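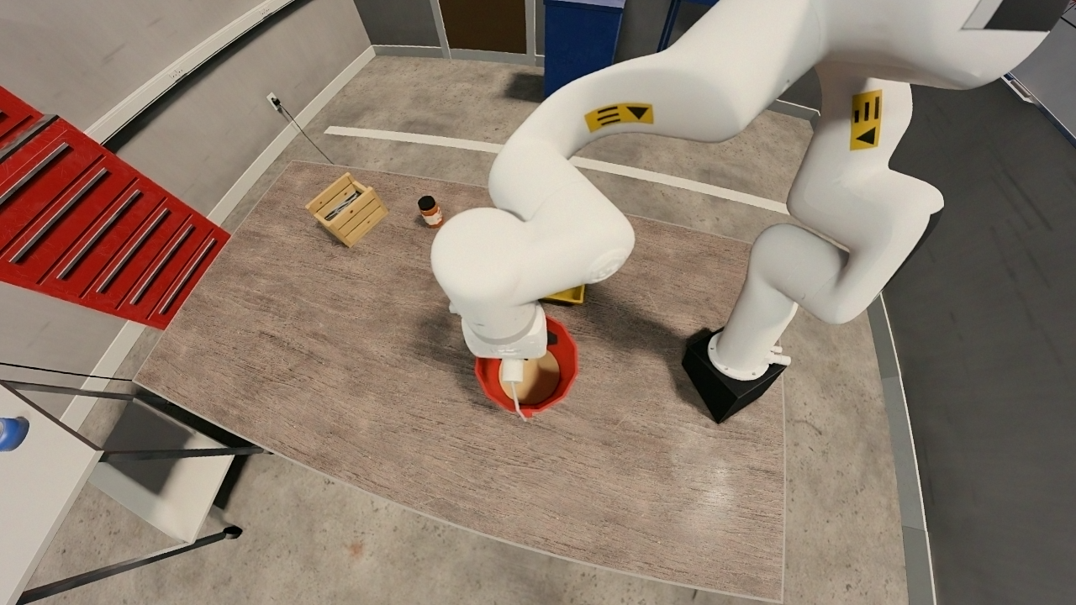

Futier Fund, Community Vaccine Access Grant
Progress report, second period
Submitted by the Merkden Clinic Network

We said in our application that we would cut the number of flu and shingles doses thrown out at our clinics. We have cut it. We have also learned a good deal about refrigerators.

At the start of the grant the network was discarding 157 doses a quarter. This quarter it was 40. Most of the drop comes from moving stock between sites before it expires, an idea so simple that it took three meetings to approve. The Tremblay clinic, which always orders for a crowd, now sends its extras to Nirero, which always runs short by lunch.

Uptake is a different story. We planned on 200 walk-in shots at the evening sessions in October and gave 40. The posters said 5 p.m. and the doors opened at 6. The people who came back at 6 were very nice about it, considering. New posters are up, and November's numbers were better, though still well under plan.

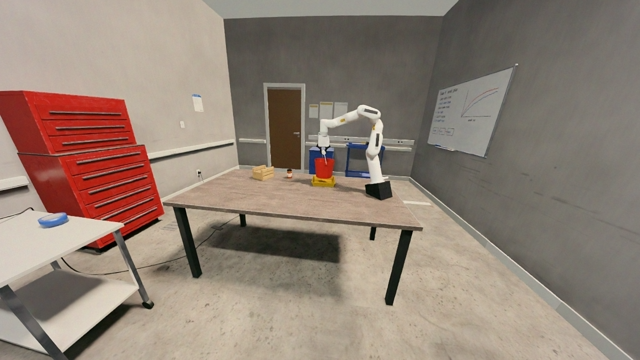 The reminder texts went out in both languages as promised. A fair number of patients replied to them with questions, and we had not set up anyone to read the replies. The front desk at Tremblay now checks them twice a day. The most common question is whether you can get both shots at once. The second is who we are.

Spending is slightly under budget. The temperature loggers cost less than quoted, and the part-time nurse post at Nirero stayed open until the end of September. We would like to move the unspent salary money into extra evening hours at Nirero and ask for your approval to do so. The revised budget sheet is attached.

One item is late. The shared stock list was due in August and is still a spreadsheet that only one person at a time can open — usually the person who has gone home. The replacement is being tested at Merkden and should reach the other two sites in January. Until then the sites phone each other every morning at 8:30.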